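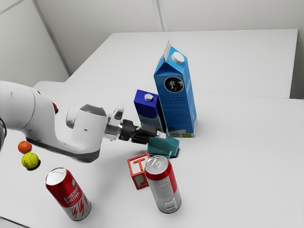

**Slide 1: title**

Say hello. Wait for the latecomers to find seats. Thank Karim Srour for the introduction, whatever he ends up saying in it.

Talk is 30 minutes. If the clock at the back says I'm over, it's right.

**Slide 2: the meeting that would not die**

Start with Dorkier. I joined in November and was invited to a weekly catch-up called "Tannous Sync." Went for eleven weeks. Took notes. Brought a muffin once. Finally asked what Tannous was. It was a project that had shipped before any of us were hired.

(Pause. People usually laugh at this bit. If they don't, they're probably in that meeting.)

Point to make: canceling a meeting feels rude, so we keep it and do email in it, and that's somehow considered polite.

**Slide 3: what it costs**

Don't do the salary math. Everyone has seen the salary math and it has never canceled a single meeting.

Talk about the half hour before instead. You can't start anything real at 1:30 if you have a call at 2:00. So you tidy your inbox and get a coffee, then rename some folders. I have beautifully named folders.

**Slide 4: the Gedero rule**

At Gedero we tried this: every repeating meeting got an end date. To keep it going, somebody had to write two sentences on what it was for.

Lots of them quietly lapsed. One team wrote "To stay aligned. Alignment is important." We let them have it, those being two sentences.

ASK THE ROOM: who has a meeting they couldn't write two sentences for? Hands up. Look sympathetic. Don't pick on anyone in the front row, that's where the sponsors sit.

**Slide 5: where it went wrong**

Be fair here. At Wokex I cut three meetings in my first month and was very pleased with myself. One of them was the only time the support people got to talk to the engineers. It had looked like chatting about weekends, and mostly it was. The other ten minutes were how bugs got fixed.

I put it back. I also apologized, in a meeting.

SLOW DOWN. I always rush this slide because I come out of it badly.

**Slide 6: try this**

- Put an end date on one repeating meeting this week
- Before you kill it, ask the quietest person in it what they'd miss
- If you run it, you go first. Don't start with someone else's

**Questions**

Somebody will ask about stand-ups. Answer: keep them if you're still standing at the end.

If there are no questions, ask Karim to ask one. He has promised. Water is under the lectern.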